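Search entries Go

2020-12-04

Spent the best part of the day on cables. I would like it recorded that I have a college degree.

The Wuisan order is supposed to go out before the holidays and every kit in it needs a cable, coiled, in the mailer, with the leaflet. Simple enough. Except cables don't want to be coiled. They want to be a bird's nest, and they've been practicing in the dark of that Pelov bin since April. I pulled one out this morning and over 11 of its friends came along for the ride.

I've developed opinions. The over-under wrap is for people with patience and good thumbs. I do the elbow wrap, which everyone says ruins the cable, and I have yet to meet the cable I ruined. Prurkisar's leaflet says "coil gently," then spends 3 paragraphs on disposal of packaging.

Also the leaflets. Leaflet first or cable first? If the leaflet goes on the bottom it looks tidy and gets read by no one. If it goes on top it slides out when you close the lid. I went with the bottom. I may feel differently tomorrow.
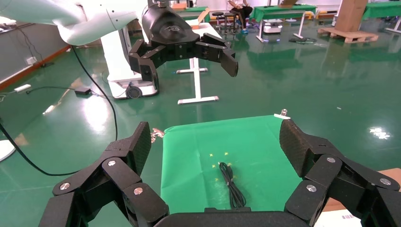
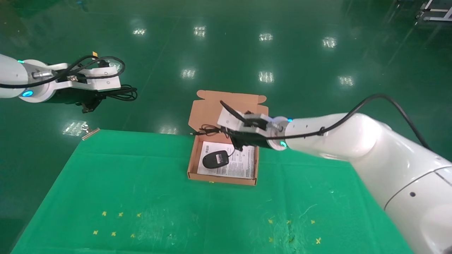 Black cable on the green cloth in the first, open mailer with the leaflet inside in the second.

Lunch was crackers at 5 past two. Finished 6 boxes after that and then sat for a while looking at the floor, with its own share of cables that will never be coiled by me or anybody. Those ones live there now.

Grakia wants the labels on the left corner this time. Last time it was the right. I wrote LEFT on the back of my hand and have since washed my hands.

Need: packing tape, the good kind. More twist ties. A different bin.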